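**Finally hung my pegboard, ask me anything (or tell me what I did wrong)**

**sawdust_pants** · 27 May 2024

You all talked me into it back in December and I am SO happy! I went with beige panels side by side, and the shop already feels twice as big. Before this, everything lived in one deep drawer and I bought the same tape measure over and over.
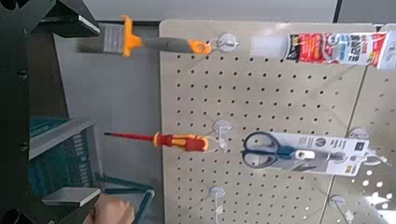 My big question is layout. Do you group tools by job (all the electrical stuff together) or by how often you grab them? I've gone back and forth on it all week and I love both ideas.

**mrs_halfinch**

By how often, every time! Daily stuff between your waist and your eyes, the rest up high. I rearranged mine 4 times before it felt right, and it was fun every time.

**Prullthorpe_Pete**

Going to disagree with the post above. Group by job. When the kitchen light quits I want to walk to one spot and grab the lot. I keep my screwdrivers, strippers and tester in one corner and I can find them half asleep. 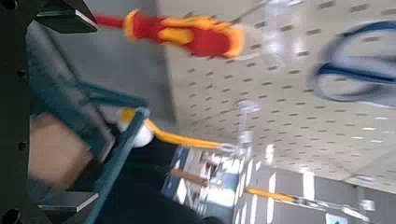 Also, get locking hooks. The loose ones come out with the tool and land behind the bench, and then you're on your knees with a flashlight.

**sawdust_pants**

Ha, I've lost two that way already! Which locking ones?

**Prullthorpe_Pete**

Hilier. The 9 inch ones are great for clamps.

**mrs_halfinch**

Hilier hooks are fine but pricey. I got a bag of 126 plain ones from Jeltetmont and put a zip tie on each. Still holding.

**grainybob**

Zip ties, ugh, try moving anything later. I'm with Pete on hooks and with mrs_halfinch on layout, so now everybody can be mad at me.

**sawdust_pants**

OK, going by job for the electrical corner and by use for the rest. Ordering hooks tonight!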